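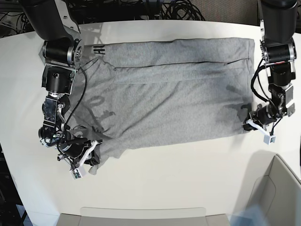
Gray shirt on the white table, partly folded.

From: Maxine Grimshaw
To: Dredmont Collections list
Subject: Re: Rehousing the Sokunier textile boxes

Hi all,

Tharun wrote:

> The textile boxes from the Sokunier farmstead dig are still on the
> bottom shelves in the back store. I opened two of them. The tissue has
> gone yellow and some of the bag labels have faded. Can we agree on a
> plan before July, when the school groups start and we lose the long
> table? I would also like to know which catalog we are working from,
> the old card file or the spreadsheet.

To take the last point first, please work from the spreadsheet. The card file stops at 1121, and everything after that was entered straight into the computer. Where a card and a row disagree, keep both readings and put your initials next to the one you think is right. Don't throw out any cards.

On the boxes, Urs went through the shelf list and we have 294 bags of cloth, cord and leather from the farmstead. Most are small scraps from the privy and the well. The bigger pieces came from under the kitchen floor and were folded to fit the old boxes, so they will need to be opened out and padded along the folds. Leave those until Freya is in.

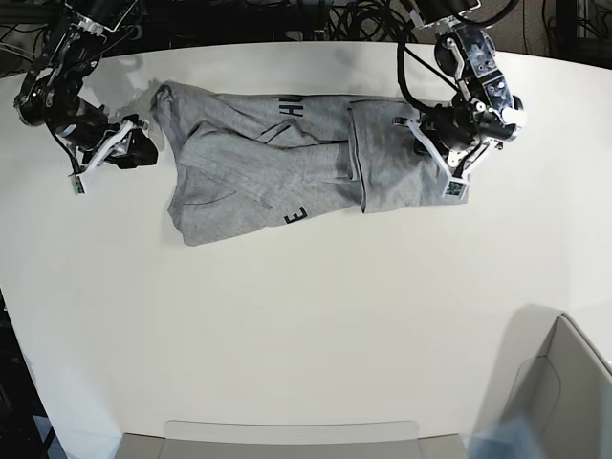
Urs Lehner wrote back that the well material should go first, on the grounds that the old bags in those boxes have started to split and the soil samples are packed in with them. I agree with that. The samples need to come out and go to the mineral shelves, with a slip left in the box saying where they went.

Supplies are mostly in hand. We have new tissue and enough polyethylene bags, but only five of the large flat boxes. I have asked for more out of the Subramaniam grant and will post here when I hear. Please use pencil on the tags.

One question for anyone who was on the dig: the field notes mention a trench called Latatum, and I can't match it to a number on the site plan. Four bags carry that name. Ruby-Lee thinks it was the extension on the north side of the barn. If you have a notebook from that season, could you look?
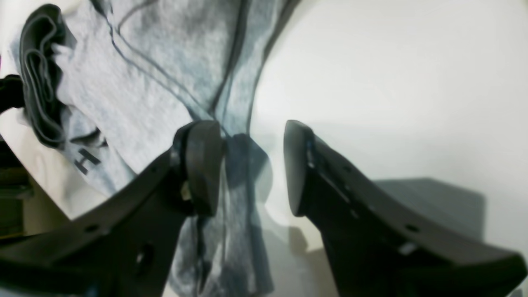 Work order for the back store

1. Well boxes
2. Privy boxes
3. Latatum bags, once we know the trench
4. Kitchen floor pieces, with Freya

Reply to the list if you can take a morning. The store is open from 9:30.

Maxine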